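Materials and Making > Fabrics > Ages 8 and up

May 2025
By Glenys Cosgrove

Why does cloth crease, and how does folding help?

Cloth is made from threads, and each thread is made from much thinner strands called fibres. A fibre may come from a plant, such as cotton, or from an animal, such as a sheep. It may also be made in a factory, as polyester is. To understand why a piece of cloth creases, it is necessary to start with the fibres.

Inside a cotton fibre are very long, very small parts called molecules. They lie side by side and are held together by weak links. When the cloth is bent sharply, some of the links break. The molecules slide a little and new links form in the new position. The bend is now held in place, and we call it a crease.

Three things make creasing worse: water, heat and weight. Water gets between the molecules in cotton and lets them move more easily. Heat makes them move more as well. Weight presses the bend tight. A damp shirt left at the bottom of a full basket has water and weight acting on it at once, and by morning it may be badly creased.

An iron uses the same three things to take creases out. The steam loosens the links, the hot plate adds heat, and the person ironing adds weight. When the cloth cools flat, the links form again and hold it flat. Irons cause burns, so an adult should do this part.

Woven and knitted

There are two common ways to turn thread into cloth. In woven cloth, one set of threads runs up and down and a second set crosses over and under it. In knitted cloth, the thread is made into rows of loops. Loops can stretch and spring back, so a knitted jumper usually creases less than a woven shirt. Most T-shirts are knitted. Most bed sheets are woven.

Pull a tea towel gently from side to side, then from corner to corner. It will stretch more from corner to corner. This slanting direction is called the bias. Cloth that has been pulled along the bias goes out of shape, and its edges will not meet when it is folded.

Getting cloth ready to fold

A cloth that has been picked up in one place and put down again seldom lies flat. Some of it doubles under, and the corners may be hidden. Before folding, spread it on a table with enough space on every side. Find a corner first, then follow the edge with your fingers to the next corner. Smooth from the middle outwards — smoothing inwards pushes the wrinkles together. If there is more than one cloth, move the others aside so that you fold one layer at a time.

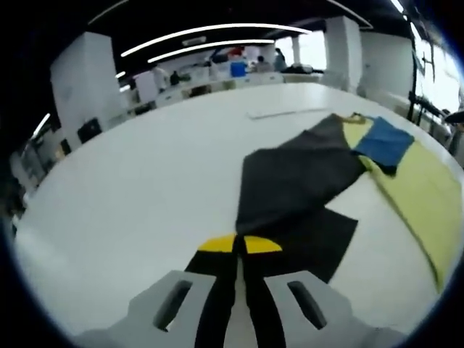 Manuela Leone wrote to ask whether it would be better to roll cloths, as her class at Dondthorpe had been told that rolling stops all creases. Rolling does reduce sharp creases. The bend in a roll is wide and gentle, so fewer links are broken at any one place. It doesn't stop creases completely, and a roll made from wrinkled cloth keeps its wrinkles inside. Folded cloths also stack more easily on a shelf.

A simple test

You will need 2 pieces of the same cotton cloth, a heavy book and a little water.

Leave the first piece dry. Dampen the second with your fingertips. Fold each piece in half and in half again, put them side by side under the book, and wait 8 hours. Open them both and compare the fold lines. Write down which line is deeper, then leave the cloths open and look again the next day.

Repeat the test with polyester if you have some. Its molecules don't take in much water, so damp should make less difference to the result.

Words to know

Fibre: a very thin strand used to make thread.
Molecule: a group of atoms joined together.
Bias: the slanting direction across woven cloth.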